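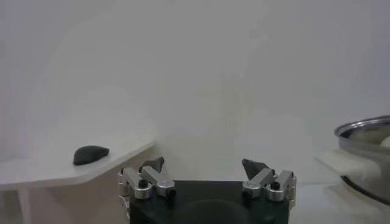 6. Kitchen chores: before you let it try

Read this section before you turn on Chore Mode. The Zilus arm can be set up for kitchen work. Whether it saves you any work is another matter, and the sales sheet is more cheerful about it than we are.

6.1 Set the shelf and the pot where the arm can reach both without passing over the edge of the table.

6.2 Open the fingers fully and check the gap by eye. The screws at the finger joints should be snug.

6.3 Run the empty pass four times. If the arm touches the rim of the pot on any pass, go back to section 4.

6.4 Put one item on the shelf, something you don't mind losing. Start the pick at the slowest speed.

CAUTION: Keep a hand near the stop button. Do not leave the arm alone with a hot pot, whatever the Niltance app tells you about "unattended cooking."

NOTE: A finished pick is one pick. In our Clukcombe log, 331 of 2,108 tries needed a person to step in, and those were easy items on a clear table. We would not call that doing a chore.

6.5 Soft food

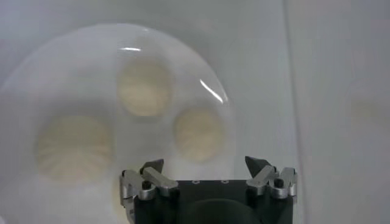 Page last changed: Sat 12 April, Niilo Pitkänen

Steamed buns are a harder test than they look. The pleats give the fingertips an uneven surface, and a grip that holds a bun can also dent it.

a. Leave space between the buns. The arm does poorly when they touch.

b. Set grip force to 8 and go down from there.

c. Watch for glare. Bright streaks over a plate can throw off the camera -- move the lamp before you change any settings.

d. Lift one bun, hold, and set it back on the plate. Look at it before going on to the next.

If the second try fails, use tongs. Lūse fingertip covers may help with dents, but we have yet to see them help with aim.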